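About Handmont Dental Center

Handmont Dental Center provides general, restorative and emergency dental care to adults and children. The practice was founded by Dr. Gladys Owino, who continues to serve as clinical director and sees patients four days a week. It began with a single treatment room on the second floor of the Saavedra Building and now occupies the whole of the ground floor, with seven treatment rooms, a small laboratory and a separate recovery area for patients who have received sedation.

Our Purpose

The practice exists to help patients keep their natural teeth for as long as possible. Our dentists favor conservative treatment and will explain every option that is reasonable in a given case, including the option of waiting. Patients receive a written plan with itemized fees before any treatment begins, and no plan is carried out until the patient has had time to read it and ask questions.

Gum disease is a particular concern of the practice. It often advances without pain, and many patients first learn of it when a tooth has already loosened. For this reason a full gum measurement is part of every new patient examination at Handmont, and the results are compared at each later visit.

Our Services

General care includes examinations, cleanings, fillings, sealants and fitted night guards. Restorative care includes crowns, bridges, root canal treatment, implants, and full and partial dentures. Most denture repairs are made in our own laboratory and can be returned to the patient the same day if they are received before 10 a.m.

The practice holds open appointments each morning for emergencies such as broken teeth, lost crowns, swelling and severe pain. Callers with an urgent problem are asked to say so at the start of the call, so that the front desk can pass the call to a clinical member of staff.

Children are welcome from the time their first tooth appears. A first visit lasts 40 minutes and is kept simple - the child meets the hygienist, sits in the chair and has the teeth counted. A parent or guardian may remain in the room throughout.

Our Staff

The practice employs 35 people, among them six dentists, nine hygienists and two laboratory technicians. All clinical staff complete continuing education each year beyond what is required for their licenses, and the practice closes for one afternoon in February for joint training in medical emergencies.

New dentists work alongside a senior colleague for their first 90 days. During that period their treatment plans are reviewed at a weekly case meeting, which Dr. Owino leads. Senior dentists bring their own difficult cases to the same meeting.

The Clononis Program

Through the Clononis Program, the practice offers reduced fees to patients who have no dental insurance. Eligibility is based on household income and is reviewed once a year. Patients in the program see the same dentists, in the same rooms and at the same hours, as all other patients of the practice.

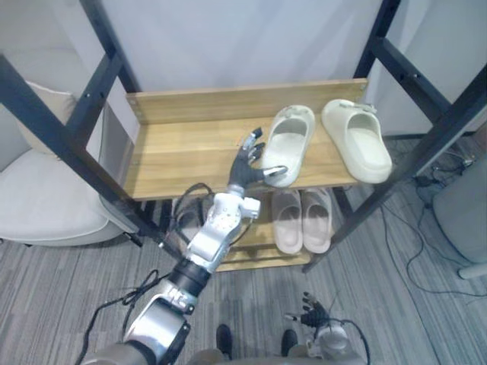

Applications may be made at the front desk or by mail. Applicants should enclose proof of address and a recent pay stub or benefit letter. A decision is normally sent within 3 weeks, and patients in pain will be seen while their application is pending.

Records and Privacy

Patient records, including X-rays, are kept in Podon, the electronic system used throughout the practice. Records are released only to the patient, or to another provider at the patient's written request. Copies are supplied without charge.

Visiting the Practice

The main entrance is on the parking lot side of the building and has no steps. Two treatment rooms are fitted for patients who prefer to remain in a wheelchair. Interpreters can be arranged with notice - please mention this when making the appointment.

New patients are asked to arrive 15 minutes early with a list of current medications and the name of their previous dentist, if they have one.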